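Why Robots Need Kitchen Rules Too
By Amr El-Sayed

I bet your kitchen has rules. Mine did when I was little. No running with scissors, don't touch the stove, and (my grandmother's favorite) close the drawer before somebody walks into it! I walked into it a lot. I still have a bump on my knee I like to show people.

Now I have a job where I write kitchen rules for robots. I work on a project called Skarnness with my friend Bilal Hourani, and our robots practice in a pretend kitchen that lives inside a computer. It has a counter, cabinets and a toaster, and you could drop a pie in there all day long and never have to get out a mop. That's why it's such a good place to start learning rules.

So who decides what a robot is allowed to do? Lots of people, really. There are big groups of experts from many countries who sit down together and write things called standards. A standard is a kind of agreement. It says "this is how we all think the job should be done," and then companies everywhere can use it. You already know some standards even if you've never heard the word! Paper fits in your printer because people agreed on how big a sheet should be. Batteries fit in your flashlight for the same reason.

Robots have standards too. Some are about how to stop a robot quickly. Some are about how hard it is allowed to push if it bumps into a person. And some are about the instructions that come in the box, which sounds boring until you need them.
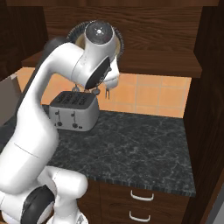 Does a robot know it is following a rule?
A robot doesn't understand rules the way you do. People turn each rule into instructions or limits that the machine works with, such as "don't move faster than this" or "stop if you feel a bump." Then people test it to see if the rule really holds.

I think that last bit is the most important. When your teacher says "walk, please," you know what she means, and you also know she means it in the hallway and on the stairs and next to the fish tank. A robot needs all of that spelled out. How slow is walking? Where does the hallway start? Bilal once spent an entire afternoon on the word "near." He wanted a rule that said "slow down when you are near a person," and we could not agree on what near was. An arm's length? Whose arm? His arms are a lot longer than mine!

We ended up using a number. Our first kitchen rule says that if a person comes closer than 800 millimeters, the robot has to slow right down. You can try this at home with a tape measure. Put one end at your toes and see how far 800 millimeters goes, then decide if you'd want a robot closer than that. Other teams might pick a different number for a different robot, and that's okay, as long as they checked that it was safe.

Here are the rules on the wall by my desk. They belong to our project, so don't think every robot in the world has the same ones.

Rule 1. People come first. If a person reaches for something, the robot waits.
Rule 2. Slow down when a person is near.
Rule 3. Know what you're holding, and don't squeeze it harder than you need to.
Rule 4. If you aren't sure, stop and ask.
Rule 5. The stop button always wins.

Rule 5 is my favorite. Every real robot arm in our lab has a stop button, big and red, and it doesn't matter how busy the robot is or how close it is to finishing. Somebody pushes the button and the arm stops. You don't have to be the boss to push it, either. Visitors can push it. I've pushed it when I only had a funny feeling, and I didn't get in trouble, and that's a rule as well (for the grown-ups this time).

Rule 3 is the tricky one. Think about how you pick up a full plate compared with how you pick up a shoe. You probably go slower with the plate and keep it flat, and you don't even have to think about it. For a robot we have to work all of that out - how fast, how tight, how far it can tip.

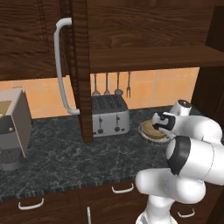 So we practice, and we practice the same thing many, many times. Last October we ran one kitchen job 3884 times in the computer before we let a real arm try it. I know, that's a lot! I got through more than 90 cups of tea. Each time, the computer wrote down which rules got broken, and Bilal and I read the list and fixed what we could.

Writing things down is a rule in our team too. If something goes wrong we put it in a notebook called the Oops Book, with what we think caused it and what we changed. It's the best way I know to stop the same oops from coming back.

Want to have a go? Pick a small job, like putting a spoon in a drawer, and write rules for it. Then ask someone in your family to be the robot. They can only do exactly what your rules say and nothing else. My niece tried this and forgot to say "open the drawer first," so her dad stood there tapping the front of it with a spoon until she shouted stop. She added a rule after that. Then she added six more, and she's still not happy with number four.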